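About Rimard Physiotherapy

Rimard began in Jallisley with one treatment table, a borrowed kettle and a sign that spelled physiotherapy wrong until May. We've since moved to the old Rana Street bakery, where the neighbourhood brings us its backs, knees and shoulders, usually a day after insisting they were fine.

We see some 120 people a week. First visits run long, mostly so you can tell us what you were lifting and we can try to keep a straight face.

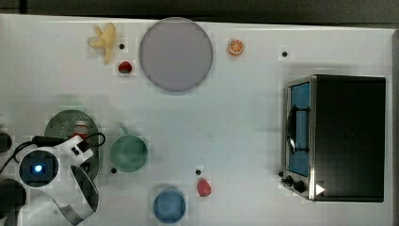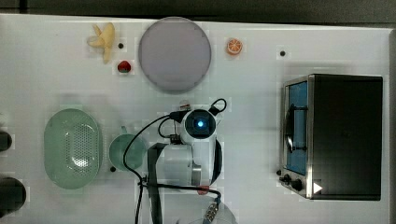
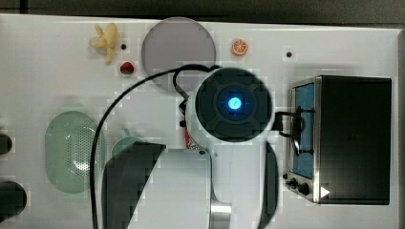

Treatment is hands-on, with exercises to take home. We know when you haven't done them. There's no lecture, but there may be a look.

Our second clinic, Zunora, is upstairs at 89 Harbour Road and handles hands, wrists and jaws. Yes, there's a lift. It's slow.

Both clinics open at 7 a.m. for people who get up at that hour on purpose. Parking is free behind Rimard, if you don't mind the pothole. We've written to the city, and they've honoured us with a file number.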